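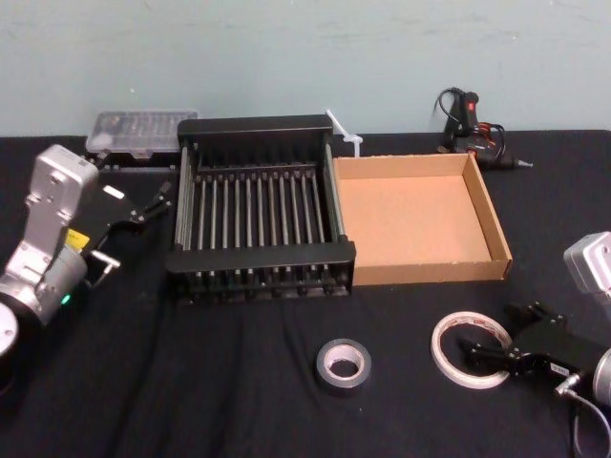 So I finally signed up for a plot! After two summers of growing sad basil on the kitchen windowsill, I put my name on the list for the Stomside community garden last fall, and in March I got the email. Plot 34, far corner, next to the compost bays. I screamed a little. My downstairs neighbor texted to ask if I was okay.

If you don't know Stomside, it's the strip of land between the old Dreltum warehouse and the bus turnaround. It was gravel and weeds when I moved here. Now there are 80 plots, a tool shed, a shared berry patch and a row of fruit trees along the fence that are just starting to look like trees. My plot is ten feet by ten feet, so 100 square feet, which sounded tiny on paper and feels like a ranch when you're the one digging it.

And oh boy, the digging. The soil over on the compost side is heavy clay, the kind that sticks to your boots until you're three inches taller. I went in the first time with a cheap spade and bent it. Leif Lunde in the plot next to mine watched me fight with it for a while and then handed me his broadfork over the string without saying much. (He doesn't say much in general. He grows leeks.) What a difference! I loosened the whole bed in one afternoon, raked in four wheelbarrows of compost and then couldn't lift my arms to wash my hair.

What I've got in so far: peas along the back on a net, two short rows of beets, a block of lettuce, radishes tucked in everywhere there was a gap, and onions from sets. The tomatoes are still at home. I'm growing three kinds and I have 34 seedlings, same as my plot number, which I did not plan and which is far too many. If you live near me and want a tomato plant, please, please write.

The peas are up to my knee. The lettuce was looking gorgeous until the slugs found it. I've tried beer in a yogurt cup (caught plenty, smells awful) and going out after dark with a flashlight, and the flashlight wins by a mile. Ingegerd Nygård, who handles the waiting list and seems to know every plant on the site, told me to water in the morning and leave the surface dry overnight. I've been doing that for a week and the newer leaves have fewer holes, so maybe she's on to something.

Water is the one thing people grumble about. We have 3 taps for the whole site, and the one closest to me has a hose from Hasar that kinks if you look at it wrong. On warm evenings there's a line. I've started filling two cans first thing when I arrive and letting them sit while I weed, and then I only have to go back once. There's talk of putting rain barrels on the warehouse roof side, and the Eklund hardware store has offered us a discount on the fittings, but the landlord still has to say yes to the downspouts.

The money side, for those who asked: the plot is $80 for the season, plus two work mornings. I did my first one already, spreading wood chips on the paths, and somebody brought rhubarb cake. I have the recipe and I'll post it once I've made it myself without burning the edges.

Next up is getting the tomatoes hardened off and finding enough stakes. I also want to squeeze in a zucchini, and Leif just shook his head when I said so. In July there's a potluck at the long table by the shed where everyone brings something they grew. At this rate I'm bringing radishes. A lot of radishes.

Posted 5/25/26 in Garden, Neighborhood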